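Speaker notes: "Losing your sense of smell and getting some of it back"
Felthorpe Library evening talks, October

(Slide 1, just the title. Wait for the people at the back to find chairs.)

Hi everybody, thanks for coming out. I'm Jahangir Mridha, I taught middle school band for a long time, and I am not a doctor. I'll say that again near the end because somebody always asks me about their sinuses.

Four years ago I had a bad virus, and when I got up from it I couldn't smell a thing. I figured it was a stuffy nose. Then I burned a whole pot of rice while standing right next to it, and my wife came running in from the yard yelling. So that's how I found out!

(Pause here. People usually have a burned food story of their own. Let one or two tell it, then move on.)

Slide 2. What I missed. I thought it would be dinner, and sure, I missed dinner. Everything was salty or sweet or sour or nothing. But I also missed my own house. You know how you open your front door after a trip and it smells like your place? Gone. I checked the milk by the date and asked other people if my shirt was okay. I put in a gas detector too, and please, if you can't smell, go get one of those this week.

Slide 3. Smell training. My doctor sent me home with a sheet of paper and it sounded almost too simple. You pick four scents. You sniff each one gently for a little while, twice a day, and you try hard to remember what it used to be like. Then you do it again tomorrow. I did it with my morning coffee (which tasted like hot water) and again before bed.

My first four were rose, clove, eucalyptus and lemon. I used little jars with a few drops of oil on cotton.

(Pass the jars around now. Lids back on tight, the clove one gets into everything.)

Slide 4. My notebook. I wrote something down after every session, and there are 568 entries in there. Most of the early ones say "nothing" or "nothing, cranky." Entry 280 says "lemon???" with three question marks and a coffee ring on it. I'd been sniffing that jar for months, and there was this thin, sharp little edge to it, gone as soon as I tried to hold on to it. I sat on the kitchen floor and laughed.

(Slide 5. Leave it up through the lemon part.)

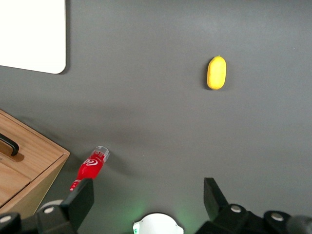
Slide 5: Lemon yellow. Think of the smell before you sniff the jar.

So look at that yellow and try to call up the smell in your head. Give it a minute. Some of you got it right away and some of you got the word "lemon" and not much else, and both are fine. It gets easier with practice, at least it did for me.

Slide 6. Where I am now. Coffee is back, mostly. Rose is faint. Cut grass smells like wet cardboard and I've made my peace with it. Onions were awful for a whole summer, and I hear that from lots of people.

(Say the not a doctor thing again. Tell them to see theirs if smell goes suddenly.)

Questions until 8, then we have to stack the chairs. Sign-up sheet for the practice group is by the door, and I need the eucalyptus jar back, please.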